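Notebook, glaze bench, Grirnville workshop
December 2023

Crazing on the Rarkovine clear, continued
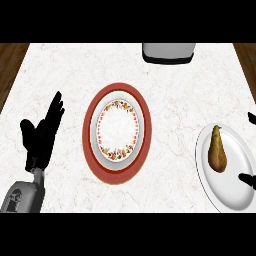
The second batch of the clear came out of the kiln with the same fine cracks as the first, so the problem is the recipe and I can stop blaming the cooling. Both batches were mixed from fresh bags and sieved twice. The cracks are hard to see dry. Ink brings them up in a minute or so, mostly on the flat of the plate and less on the rim. We have talked about this glaze mainly for plain white ware, a wide smooth rim with no pattern on it, where a stained crack would show at once. A printed floral border like the one on the small plate would hide a lot, but the white center inside it would not, and the center is where the knife goes. So the test is still ink on plain white and I am not going to make it easier.

What we know so far. The body is the Langat white, same as since March. The old clear fitted it with no trouble. The Rarkovine clear shrinks more than the body on cooling, which puts the glaze in tension, and it relieves itself by cracking. More silica should bring it down. Less sodium would also do it but then the melt gets stiff and we lose the smooth surface that made us want to change over in the first place.

Line blend, silica additions only. Base glaze at one end, base plus 20 percent silica at the other, with steps in between. I used small dishes for this one and not flat tiles. Last time the tiles looked fine and the plates from the same pot of glaze crazed overnight, and I think the thicker pooling in the well has a lot to do with it.

Fired in the small kiln to 1,304 C by the controller. Cones agreed with that on the middle shelf and were a little under on the bottom. Soaked 20 minutes at the top. Cooled with the lid shut and did not touch it until the next morning.

Results:

Base, no addition. Crazed all over, as expected. Close network, finer in the well.

First step up. Crazed. Wider spacing. One of the pair looked clean until the ink went on.

Middle of the blend. One dish clean, one with two long cracks running from the foot ring toward the edge. Glaze on the cracked one was clearly thicker. I could feel the roll at the edge with a fingernail.

Next to last. Both clean after ink. Surface still good, slight softness to the gloss under the lamp. I don't mind it.

Full 20 percent. Both clean but the surface has gone dull in patches and there is a pinhole near the center of one. Too stiff. Not worth pursuing unless we fire hotter, and I don't want to fire hotter with those shelves.

The next to last is the one to carry forward. Written on the lid of the bucket as Rarkovine C. Please don't pour the leftover B into it, they look the same wet.

Stress test. Put the four clean dishes through oven and cold water, starting low and going up by stages. 60 minutes in the oven each time so the foot ring is as hot as the rest. The two from the full 20 percent went through all the stages. The next to last pair went through all but the hottest, where one developed a single crack at the edge. That is still better than the old clear did when we tried the same thing on it, so I count it as a pass, with a note.

Going too far the other way is the thing to watch. If there is too much silica the glaze ends up squeezed hard and starts to come off the edges in slivers, and on tableware that is worse than crazing by a long way. I ran a thumbnail and then a steel ruler around every rim and got no lifting. I'd like to see it on a sharper edge before I trust it. The Ilteo bowls have one, much thinner than our plates, so they go in the next firing.

Application. Specific gravity was all over the place this week because the bucket had been left without its lid. Adjusted with water in small amounts and let it sit. Dipping time for bisque plates is a slow count of three, in at an angle and out the same way, then a shake. Anyone dipping longer than that will get the thick well again and we will be back at the start. Waxed feet only, sponge off the beads before the wax is handled.

Shelves. Two of them have glaze drips from somebody's test and need grinding. I turned the worst one over and washed it but it wants doing properly. The bottom element is slow to color up too. It may only be the connection at the block.

Tile board. The old numbering ends at 47 so the new dishes carry on from there, marked in iron oxide on the foot. The ones from the first crazed batch were never numbered and I have put them in the scrap bin, except one kept on the windowsill to see if the cracks keep spreading. It was still pinging when I locked up.

To do
Mix a full bucket of C, dry weights checked twice
Six plates and the Ilteo bowls, middle shelf only
Ink at one day, one week and one month
Order silica, the open bag will not cover a full bucket
Grind shelves
Find the other hydrometer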